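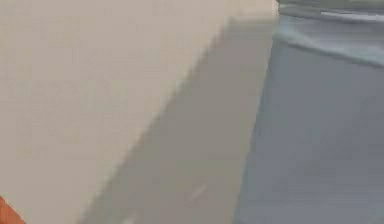 August, early afternoon. Went back over the application portal before the intake opens, and I am less convinced by the Melotden import than I was in the spring. The claim was that applicants would type their prior degrees once and the form would carry them through to the reader sheets. It carries most of them. The picture shows the rendered cream block with one pale face and one in shadow, and no text sits on either side. Good. That is the only item from the last list I can close without an argument.

Test applications: 14 put through, same set as before, nothing changed on our side. 9 reached the reader view complete. 2 lost the transcript on upload and gave the applicant a green tick anyway. The rest arrived with something in the wrong box, usually the master's degree sitting under "other study". Ondik support calls this "expected mapping behavior". I would like to know who expected it.

The tick bothers me more than the mapping. A reader can spot a misplaced degree. An applicant who gets a tick goes to bed and hears weeks later that the file was incomplete, and then we get the email, and then we look in the log and find the upload recorded as received. I checked the log for both failures. Received, received. No file behind either one. So the log can't be used to settle a complaint, and we should stop telling people that it can.

Statement of purpose. The limit is set at 2000 characters on the form, and the guidance page says words. Reported before, marked fixed, still there. I pasted a long statement in to see what would happen and the form cut it in the middle of a sentence with no warning. Counted again with the spaces taken out, in case that was the difference. Same result, it counts spaces. Somebody has to decide which of the two we mean. I'd go for words, as the faculty readers have always been told words, but I don't want to change the form and then find the guidance page changed the other way the same afternoon.

Reference letters. The Trernby program still wants letters on its own template, and the portal still sends referees the general one. The workaround in the shared notes (email the template separately, ask the referee to ignore the first message) is being described as a process. It's a workaround. Last cycle it gave us letters in both formats, and some referees sent both, which the portal then counted as two letters from two people. I haven't retested that and I'm not going to assume it's gone.

Fee waivers. Tried the Malinowski fellowship code on one of the clean applications. Accepted, fee went to zero, fine. Went back a page to correct the address, came forward again, fee was back. Entered the code again: "already used". Did this twice from a fresh login to be sure it wasn't me. This one will hit exactly the people who can least afford to shrug and pay, so it goes at the top of the list to Ondik, above the mapping.

The suggestion from the last meeting was to open on time and patch as we go. I don't like it. Patching as we go is how we ended up with the two-letters business. But I also can't show that a delay would get us anything – the vendor's answer to every date so far has been another date.

To do:
Send Ondik the waiver steps, with the exact page order.
Ask for the tick to depend on the file being there.
Words or characters, get an answer in writing.
Retest Trernby letters with one referee address used twice.
Take the line about the upload log out of our reply template. Done, 4:30.

Reran one of the lost transcripts before leaving, same PDF, same browser. It went through. I don't count that as fixed. Leaving the test account open so whoever is in first can try it again with a bigger file.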